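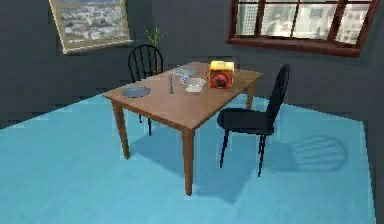
Ingvild Nordin writes that the Fusel held a full bag overnight on a vertical wall without slipping, but that she had to re-seat the cam by hand after every reset until the spring loosened up. Cam springs are stiff when new. Cycle the cam fully open and closed before the first haul and the resistance drops to its working level.

200 shares
4 comments

Fusel Progress-Capture Hauling Pulley

The Fusel is a single-sheave pulley with a toothed cam, made for hauling bags on big walls. It replaces the separate pulley and inverted ascender used in a basic hauling setup. The cam blocks the rope in one direction, so the bag stays where it is when you stop pulling. The side plates swing open while the unit remains clipped to the anchor, and the rope can be loaded or removed with one hand.

The sheave runs on a sealed ball bearing. Side plates are aluminum alloy and the cam is stainless steel. Weight is 187 g without carabiner.
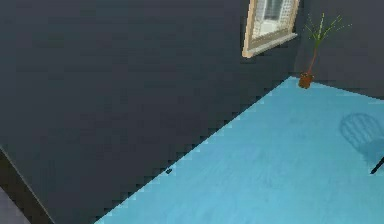
Dark gray wall and pale blue floor, digital rendering

The cam can be locked open with the thumb catch. With the catch set, the Fusel works as a plain pulley and the rope runs both ways — use this mode for redirects and for lowering a bag on a separate braking device. Do not open the catch under load. Take the weight on a backup first, then release.

Maximum working load is 200 kg as a progress capture. The cam will damage the sheath of a rope above that figure, and in tests by Trinh Ung at the Løken workshop the sheath was marked well before the pulley body deformed. Wet or icy ropes reduce the grip of the teeth.

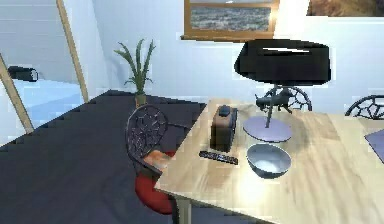

Inspect the teeth after each route. Grit from sandstone packs in behind them and keeps the cam from closing all the way. Rinse in clean water, work the cam, and let the unit dry out of direct sun. Put one drop of light oil on the cam axle and wipe off the excess. The bearing is not serviceable and should not be oiled.

The Fusel is a hauling tool. It is not rated for belaying, for fall arrest or as the only connection between a climber and the anchor. Always tie a backup knot in the haul line when the bag is docked.

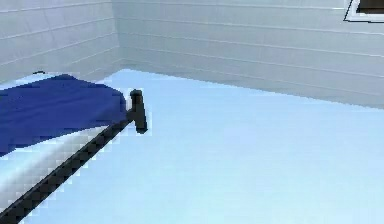 2 min read

Changes from the earlier version: the attachment hole now takes two carabiners side by side, and the thumb catch has a raised edge that can be felt through gloves. The sheave and bearing are unchanged. Replacement catches fit both versions — order them from Gredbridge under the spare parts listing.

Supplied with printed instructions and a storage pouch. Price $255. Next production run ships in June.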